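4 首次使用与日常设置

本节适用于 Trelcombe 818 型桌面除湿机。安装支架的用户请先看第 3 节，看完再回来，机器不会趁这段时间跑掉。

4.1 选择位置

1. 将机器放在平整、稳固的台面上，背面与墙面保持至少 60 厘米的距离。您家的书房可能没有这么宽敞，那就请考虑客厅。
2. 避开窗帘、植物，以及任何您舍不得被风吹的文件。
3. 不要放在地毯上。长毛地毯会堵住底部进气口，短毛地毯也会，只是慢一些。

注意：木质台面请垫上随机附送的软垫。软垫在包装盒最底层的纸板夹缝里，多数用户是在扔掉纸盒之后才读到这一句的。补寄软垫请联系 Comville 服务点。
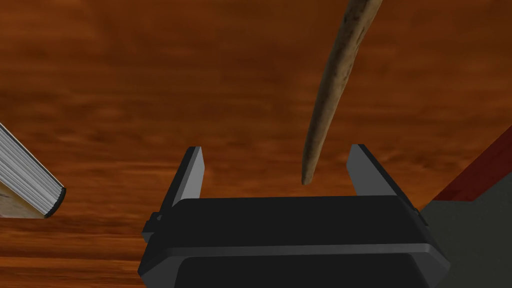
4.2 安装水箱

1. 双手握住水箱两侧，水平推入，直到听见“咔嗒”一声。
2. 没有听见，请拉出重推。用力拍打也会发出类似的声音，但那不算。
3. 检查浮标能否上下活动。浮标卡住时，机器会认为水箱永远是空的，这种乐观的后果由您的地板承担。

4.3 开机与设定湿度

1. 插上电源，等待指示灯由红转绿。
2. 长按“模式”键 6 秒，进入湿度设定。按到第五秒松手的，请从头再来。
3. 用加减键选择目标湿度，首次使用建议设为 60%。
4. 停止操作，屏幕闪烁后自动保存。没有“确认”键，我们的设计部门认为不需要，客服部门另有看法。

提示：“静音”模式比“强力”模式安静。睡眠较浅的用户请把机器移到隔壁房间，并关上门。

4.4 连接 Plomia 应用（可选）

1. 在手机上打开 Plomia，选择“添加设备”。
2. 输入机身底部标签上的配对码。请先倒空水箱，再翻转机器。顺序很重要。
3. 配对失败时，断电后重试。仍然失败，请直接使用机身按键，功能完全相同，还不用注册。

警告：请勿饮用水箱中的水，也不要用来泡茶或加入鱼缸。清洁前务必拔下电源插头。电源线破损时应立即停用，不要用胶带修补，无论您对自己的手艺多有信心。

4.5 滤网清洁

每 4 周取下滤网，用清水冲洗，阴干后装回。吹风机会使滤网变形，变形的滤网装不回去，保修也不包括这一项。滤网指示灯不会自动熄灭，装回后请长按“滤网”键复位。

本节修订于 2021 年 6 月 29 日，修订人 Kumudini Bhuiyan。排水软管的连接方法见第 5 节。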